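Can a robot do the chores yet?

A chore is a job with many small steps. At Kostinau, a test workshop run by Juwita Khoo, robots practise on furniture. The first task is holding a chair upside down. Each arm grips a different part, and both must agree on where the chair is.
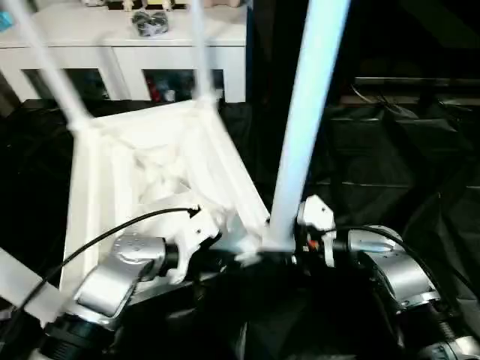 Why two arms?

One arm can push or lift. With long parts, it helps to have a second arm to stop the other end swinging. People do this without thinking. A robot has to work out the position of both hands many times a second.

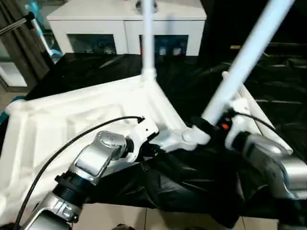
Two arms at work on a white frame with poles.

Soft things are harder. A chair leg keeps its shape, but a plastic bag changes shape whenever it is touched. The robot cannot store one picture of a bag and look for that.

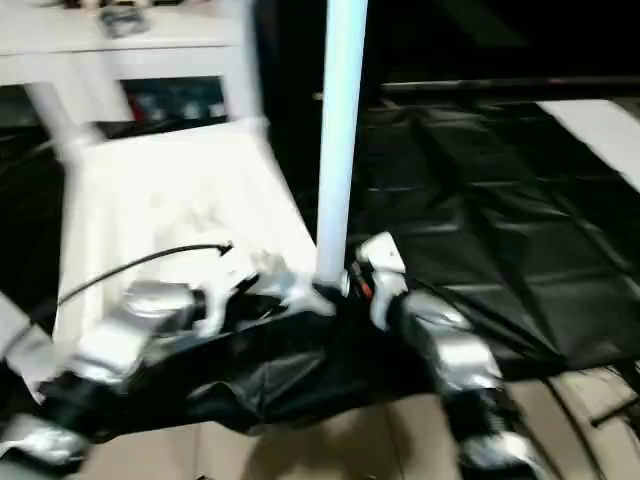
A black plastic bag held in the gripper.

How well does it work?

Khoo's group logged 504 tries at simple furniture jobs. The robot finished 343 without help. Most failures were at the gripping stage. A finger that closes too early knocks the part away.
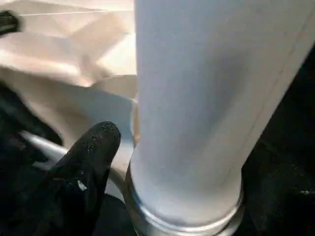

For this reason the arms slow down for the last 80 millimetres. The answer to our question is: some chores, slowly, with an adult watching. The next tests are in December and will cover folding cloth.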